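Plekdale Home & Household Board
Laundry and Linen > Folding tees on a round table, does anyone else do this?

feventefera
Posts: 125

Hello all, long-time reader, and I've finally got something to ask. Our new place has no bench in the laundry to speak of, so the folding has moved into the bedroom, where the only flat surface is a small round table. Trousers and tea towels are fine. T-shirts are driving me up the wall! With a square corner I could always line up the hem and the side seam and away I went, but on a round top I've got no straight edge to go by and everything comes out as a sort of wonky trapezoid. My aunt folded on her lap for her whole life and hers looked like they'd come out of a shop, so perhaps the trouble is me. How do the rest of you manage?

grerkala_jo
Posts: 2861

Welcome, Feven! My advice is the same as always, skip the table and use the bed. You've got all the room in the world, you can make your piles as you go, and you have to finish the job or you've got nowhere to sleep — that's been the making of me.

Reynaldo Macaraeg
Posts: 109

I'll have to disagree with Jo, fond as I am of her. A bed is too soft. You smooth the shirt out, lean on the mattress and it all rumples up again, and after a full basket my lower back lets me know. Give me a hard top at hip height any day, round or square. The trick with a round one is to forget the edge of the table altogether and work from the collar. Find the middle of the neckline, find the middle of the hem, give the two a gentle tug apart, and then bring each side in towards that line.

grerkala_jo
Posts: 2861

Your back, Reynaldo, is an argument for kneeling on a cushion, which I have been saying since December.

tidy_by_nine
Posts: 9

Can I ask about printed shirts? I was taught to turn them inside out before folding so the print doesn't crack, but then you can't tell which one is which in the drawer.

Reynaldo Macaraeg
Posts: 109

Inside out for the wash and the line, right way round for the drawer, is how we do it here. I put the print on the outside of the last fold so the kids can find their favourites without emptying the lot onto the floor. (They empty it anyway.)

feventefera
Posts: 125

Thank you both, I had a go at the collar method this morning and got on a treat with the plain ones. Then I got to the red one.

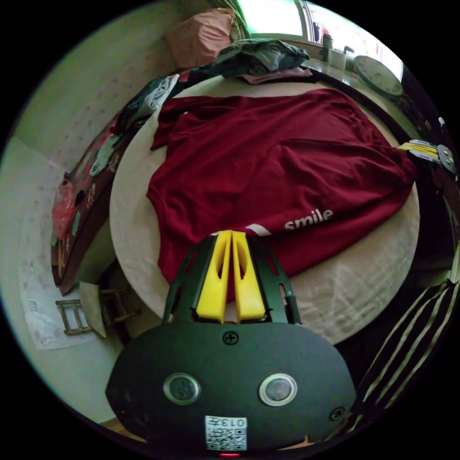 Posted by feventefera, 28th January, in Laundry and Linen

It's got the word down near the hem, you see, so if I fold bottom to top the "smile" ends up in the middle of everything, and if I fold top to bottom the sleeves poke out. The shirt is also a touch long for the table and wants to slide off the front. I do like having the window there for the daylight, so I'd rather not shift to another room. There's still the dark pile at the back to get through as well.

grerkala_jo
Posts: 2861

Sleeves in first, love, before you do anything else. Then sides, then bring the collar end down so the hem stays underneath and your word faces out when you flip it. And that cream cloth is a good idea, I'd keep it on. A bare top lets them skate about.

tidy_by_nine
Posts: 9

I'd just roll it. Sorry Jo.

grerkala_jo
Posts: 2861

Rolling is for suitcases and I won't be moved on it.

Reynaldo Macaraeg
Posts: 109

Jo's right about the sleeves, wrong about the rolling. For the overhang, pull the whole shirt back towards the far side before you start and let the collar end hang over instead, as you're going to pick that up first anyway. You may need to move your pile along a bit to make room.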